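Pamo Tabletop Notes

README and data card
Maintained by Rukhsana Yousafzai, Nesside
Version 7

What this is

Pamo is a small collection of written notes and pictures about ordinary things being handled on a table: cups being stacked and nested, a cube being moved from one place to another, a bowl being filled and emptied. It was put together in one room at Nesside over 21 sessions, most of them in April. The notes are in plain text and the pictures are stills.

The collection is meant for people who write or check descriptions of small household activities and want material where the objects are simple and keep the same names throughout. It may also be useful to anyone setting up a table of their own with the same sort of things on it.

If you have used version 6, please read the section on changes before you mix the two.

What is in the folder

README.txt – the file you are reading
objects.csv – the object list, 16 entries, one per row
activities.txt – the written instructions for each activity
sessions/ – one text file per session, in the order they were held
stills/ – the pictures, sorted by session
names.txt – old names and the names that replaced them

The session files can be opened in any text editor. Each starts with the session number, the person taking notes, and the objects set out at the start. After that the notes run in time order, a line for each thing that was done. Blank lines mean a pause of any length.

The room

All sessions were held in the same room. It has gray perforated acoustic panels down one wall, with dark grooves between the strips and a narrow white vent set into them. The wall past the panels is plain white and has a whiteboard on it. There is a flat monitor near the whiteboard. Concrete is left bare in part of the room and the floor is carpeted, a speckled pattern that hides crumbs well and hides small clear objects even better.

The panels take most of the echo out of the room. That matters if you are working from the session notes that mention sound, such as "cup set down hard" or "cube dropped." Those lines were written by ear by the person taking notes, and a cup set down hard in this room is quieter than it would be in a tiled kitchen. We did not measure anything.

The whiteboard was used for the running order. Whoever was setting out the objects wrote the activity names there and drew a rough plan of the table if the starting layout was a complicated one. The drawings were wiped at the end of most days and they are not part of the collection. A few people have asked for them. The layouts in activities.txt carry the same information and are easier to read.

Clear cups are listed apart from the white ones. They have ridges and the white ones go under their own name in the notes, so a search for "cup" alone will bring back both, plus every line on the stacking cups. Use the full names in objects.csv.
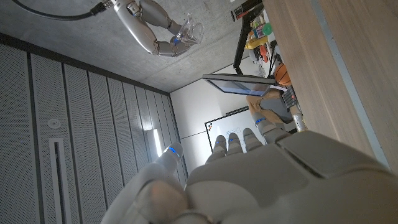 Can the clear cups be swapped for another kind if I am repeating an activity?

Any light plastic cup with ridges will do for the moving and placing activities. For the nesting activities, use cups that all come from the same sleeve, and try a pair by hand first to see that they come apart easily. Glass is not a good substitute. Make a note of what you used, and give it a new row in the object list if you plan to share your notes with other people.

The objects

The full list is in objects.csv. These are the entries people ask about most.

stacking cups – a child's set in rainbow colors: yellow, pink, blue, red and green. They can be nested inside each other or turned over and built into a tower. In the notes, "nested" and "tower" are the only two words used for this. The word "stack" was used for both in version 6 and caused a lot of trouble.

orange cube – a small cube with dots or markings on its faces. The notes do not record which face is up. It is called "cube" and never "die" or "block."

red bowl – used as the place where things go. When a note says "into bowl" with no color, it is this one.

white cup – small, with a printed label. The direction the label faces is given only in the turning activity.

clear cup – see above. The most often replaced item in the collection, and the replacements are not numbered.

Several other rows in the list were set out only once or twice. They were kept in so that the row numbers would stay the same from one version to the next.

The table

The table has a light wooden top with a straight grain and gray metal legs. The top is bare in every session – no cloth, no mat, no tape marks. Positions are given in words: near edge, far edge, left, right, center. "Near" always means the side where the person taking notes sat. We tried a grid of penciled lines early on and gave it up, as it had to be redrawn whenever the table was wiped and people began to place things on the lines because the lines were there.

Distances are given in hands. One hand is the width of an ordinary adult hand laid flat, without the fingers spread. This is loose on purpose. If you need centimeters, this is the wrong collection for you.

A round fan sits under the table. Light items, the clear cups above all, can shift a little if there is air moving across the top, so check for this if you are setting up a table in a room with a fan or an open vent. A note that a cup "slid" means it moved without being touched. A note that a cup "was slid" means it was pushed.
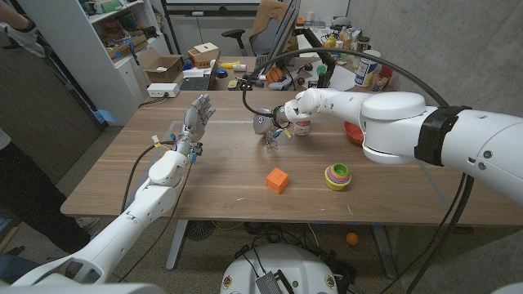 Cube, rainbow cups and red bowl on the table, with the fan underneath.

The activities

Each session covers one activity, repeated until the time was up. A round lasts up to 15 minutes, and the objects are put back where they started before the next one begins. The activities are:

1. Nest the cups. The stacking cups start spread out and end nested.
2. Tower. The stacking cups start nested and end as a tower, largest at the bottom.
3. Cube to bowl. The cube starts at left or center and ends in the red bowl.
4. Move the cup. One cup, white or clear, goes from one named position to another.
5. Turn the cup. The white cup is turned until its label faces the near edge.
6. Clear the center. Whatever is at the center is moved to the edges, in any order.
7. Tidy. Small things go in the bowl, the stacking cups are nested, and the other cups go to the far edge.

Tidy is the one with the most variety in it. The instruction does not say where to begin, and it does not say which things count as small. The cube went in the bowl nearly every time. What happened with the white cup depended on who was there. Both ways are marked as finished in the notes.

A session is marked "finished," "part finished" or "stopped." Stopped means that the round was ended for a reason outside the activity, such as the room being needed or lunch.

How the notes were written

One person wrote during each session, by hand, and typed the notes up the same day. Rukhsana Yousafzai then read them through against the object list and changed names where they did not match. She did not change the order of lines or fill in anything that was missing. If a line seems to skip a step, the step was probably skipped in the writing.

A note begins with the object, then what was done to it, then where it ended up. For example:

cube, lifted, put in bowl
white cup, turned, label to near edge
green cup, lifted, set on far edge, fell
clear cup, moved one hand to the left

Please keep to this form if you send corrections. "Fell" means onto the table. "Fell to floor" is always written out.

Known problems

The Tuesday sessions were shorter than the rest. The room was shared and had to be given back by noon.

The stills do not line up with particular lines in the notes. They are sorted by session and nothing finer. Some are tilted and in many of them only part of the table is visible. They were left as they were.

Pink and red were sometimes mixed up in the early notes on the stacking cups. Most of these have been corrected. If a line has the red cup in two places at once, one of them is pink.

The light in the room changes through the day, and no record was made of which lights were on. The clear cups are hard to pick out in some stills for this reason.

Left and right are from the note taker's seat. In the first two sessions the seat was on the opposite side of the table, so left and right are reversed there. We have not rewritten those files. They carry a warning in the top line.

Changes in this version

"Stack" is gone and has been replaced by "nested" or "tower."
The cube has one name. It had three.
The activity called "Sort" was dropped, as nobody could agree on what it was sorting by.
Old names are matched to new ones in names.txt.
The spelling of Cheema in the notes has been made the same everywhere. Cheema is the name of the room.

Using and sharing

You may copy, change and pass on the notes and the object list. Please keep this file with them and say which version you used. If you add sessions of your own, put them in a new folder and do not carry on from our numbering. Selto, an earlier collection from the same room, used different object names and should not be merged with this one without going through names.txt first.

Corrections go to Rukhsana Yousafzai at Nesside. Give the session number and the line as it stands now, then the line as you think it should be. Corrections to the object list are held until the next version, while corrections to session notes are made as they come in.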